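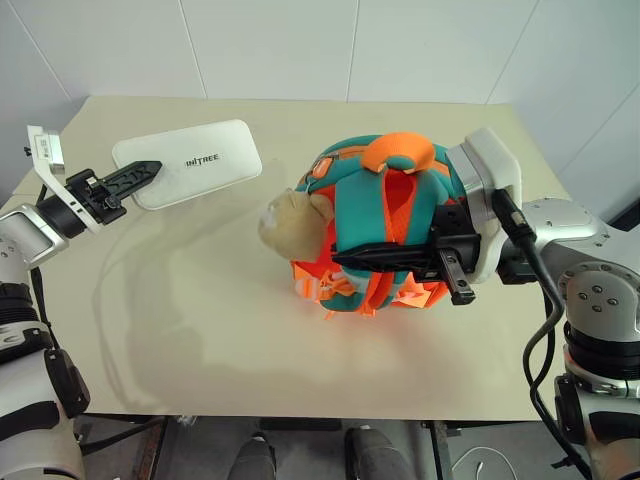
How much water should a small school bag be washed in? Enough to cover it by a hand's width, at 30 degrees, with the straps done up and every pocket open.

I wash bags by hand in the bath. A machine will do the job, but the drum pulls at the stitching where the straps meet the back panel, and that is the seam that fails first on most of them. Re-sewing it means going through padding, webbing and lining in one pass, and a domestic sewing machine doesn't like that.

Before any water goes in, turn the bag upside down and brush out the corners. Crumbs swell when soaked and lodge under the binding tape. An old toothbrush is good for this. Run it along the zip teeth as well, on both sides, with the zip closed and then open.

Check the care label. On cheaper bags the back panel is stiffened with cardboard, and a full soak will ruin it. Press the panel and let go. Foam springs back slowly. Plastic sheet springs back at once. Cardboard creases and stays creased, and a bag like that should only be sponged.

For detergent I use Elell liquid, 17 ml to the bath, measured with a medicine syringe. Powder leaves a white residue in the mesh pockets. Fabric softener should be left out altogether, as it strips what remains of the water-repellent coating. I had been using Diltutetti soap flakes until June, but they need hot water to dissolve properly and hot water loosens the coating on the inside of the nylon. You can tell when this has happened: the lining feels tacky and sheds small clear flakes. There is no repair for that which I would call worthwhile.

Soak for 60 minutes. Turn the bag over halfway through. Ink will not shift in plain detergent, so dab it with surgical spirit on a cotton pad first, testing inside a pocket in case the dye moves. Bright trim is the usual culprit – red and orange webbing in particular can bleed onto a paler body if left sitting wet.

Rinse until the water stays clear. Don't wring. Press the bag flat against the side of the bath, then roll it in a towel and kneel on it.

Hang it upside down by the bottom seam, zips open, out of direct sun. Mine took almost 17 hours in the back room at Drandidside with a window ajar. The padding in the straps dries last, so squeeze those before deciding it is finished.

Rub a plain candle along the zip teeth once everything is dry, and work the slider up and down a few times.

Next on the list is a Grigaitė lunch bag with a foil lining, which can't be soaked at all and has a smell of banana in the seams.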